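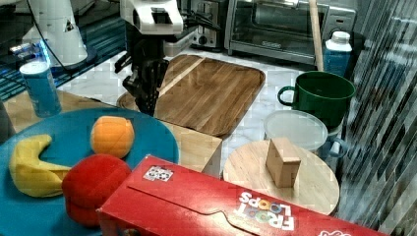
Could we please decide once and for all whether the toy fruit lives in the kitchen or in the playroom, came the question before I'd even got the lid off my pen, and could we do it before the biscuits ran out. So we did that one first, and the agenda went out of order from there. Sorry to anyone trying to follow along with the printed sheet!

Jovora House, kitchen meeting, October
Started 7 pm, in the big kitchen
Minutes by me again (I did offer it round)

Toy fruit
The plush banana, orange and apple have been turning up on the big blue plate for weeks. One side of the table thinks this is lovely and the little ones go straight to it when they come in for breakfast. The other side would like to be able to use the plate for toast. I'm on the plate side, I admit, because it's the only one large enough when we've got a full house. We went back and forth for far too long and then agreed that the fruit can stay in the kitchen but gets a bowl of its own, on the low shelf, where small people can reach it without dragging a chair over. I said I'd look for a bowl at home. The fruit is going through the wash first, in a pillowcase, and if the banana comes out a funny shape then so be it.

Cereal
We had a long chat about Froot Loops. They are very popular and they are also very sweet, and two parents have asked if we could do something plainer as well. Nobody wanted to be the one to take them away completely, me least of all, so they stay as a Saturday sort of treat and porridge goes on the rest of the time. (I know we open on other days too, I'm just writing down what was said.) Please shut the flap properly and stand the box up when you've finished. I like mine crunchy.
Grindov have sent their new price list and the bulk oats are still the best value on it. We spent 269 pounds with them last term, more than I'd have guessed, but that did include all the tinned tomatoes for the soup lunches.

Chopping boards
The dark wooden board is in a bit of a muddle because it gets used for everything. Agreed that it's for bread and fruit only (real fruit!) and that onions go on the plastic one. I've been caught out by an oniony slice of melon and I wouldn't wish it on anyone. It needs oiling too, and there's a tin of the right stuff under the sink, behind the dishcloths. Don't leave it soaking, and don't put it through the dishwasher even if you're in a rush. I'll do the first oiling and stick a note up with the month on it.

Toaster and toaster oven
Could whoever uses the toaster last please empty the crumb tray. The toaster oven next to it is fine for cheese on toast and warming rolls, and we'd like it wiped inside at the end of each session while we're all still in the mood. There was a suggestion that we sell the little toaster and manage with the oven on its own. This went down very badly! Both are staying.
The broom keeps ending up propped in front of the toaster oven, and I'd love it to go back on its hook by the door. We then found that the hook had come off the wall. New hook wanted, and a bigger one.

Breakfast numbers
We had 26 children at the busiest breakfast last month and ran out of spoons. Everyone agreed on more spoons. I've been told to get the plain cheap ones and not to get carried away in the shop, so I shall try to behave.

Jelonar
For those who missed last time, Jelonar is the name we settled on for the cooking mornings with the older children. The room at Nechyporuk is ours for the first session if we want it, but it's got no sink, and the feeling was that we'd be mad to do pancakes without a sink. We'll do it here instead and keep Nechyporuk for the tasting afternoon, where it's mostly paper plates. The grant form asks for a budget of up to 1,000 pounds. We've put down aprons, a second set of mixing bowls and some child-sized knives, and we still need a price for the knives before it can be sent.

Any other business
The tea towels are going home with people and not coming back. Have a look in your bags, please.
Somebody asked for a shelf of their own for oat milk and was given the left-hand side of the fridge door.

To do
Me: bowl for the fruit, board oil, spoons, note for the toaster
Still needs a taker: hook for the broom, price for the knives
Next meeting is in November, same time, and it's soup.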